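Drukance cell, notebook, September

Carrying on with the bimanual tray hold. The stiffness split from last week gave too much internal force, with both wrist estimates drifting apart while the tray pose stayed fine. Gizella moved the constraint into the relative frame and left the absolute frame as it was. Runs at 300 Hz without overruns.

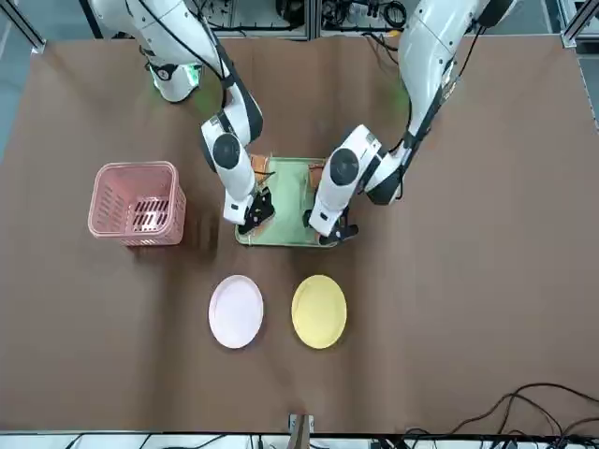
Entry by: Krisztina Gál
Checked: Helge Berge

Relative stiffness now 900 N/m along the grip axis, 40 N/m across it. Lower values across let the rim slide in the fingers. Yaw is still coupled to the absolute task and needs separating.

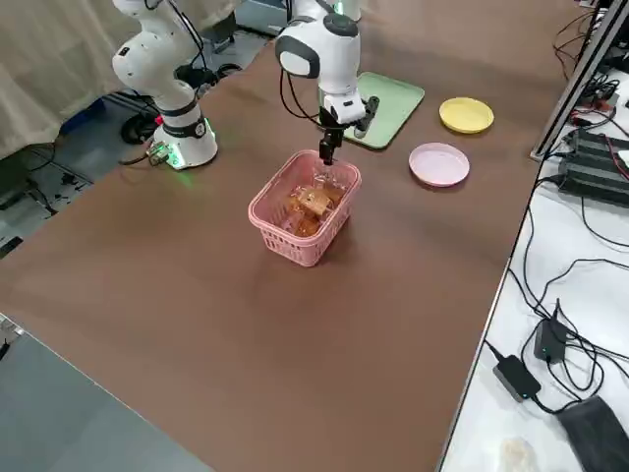 Grasp proposals are the weaker half. Lenska's segmenter returns one mask where there should be several, and depth drops out wherever the surface is shiny. The bread piled in the basket under clear wrapping gives both faults at once, so the planner gets a centroid between pieces. Tried masking invalid depth before clustering: better edges, more false splits. Config saved as run 1324.

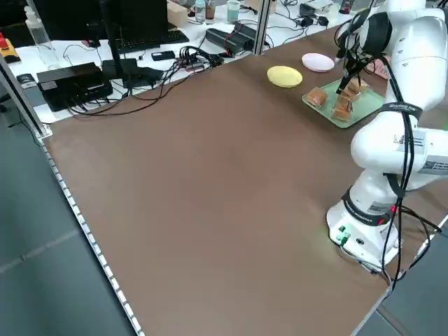
Clifford wants the approach vector taken from the mask normal and clamped to vertical inside containers. Agreed, but the clamp belongs in the planner, where the collision model lives. Orsolya has the branch.

To do: log yaw error separately, rerun 1324 with the old cluster radius, fix timestamps on the left wrist topic.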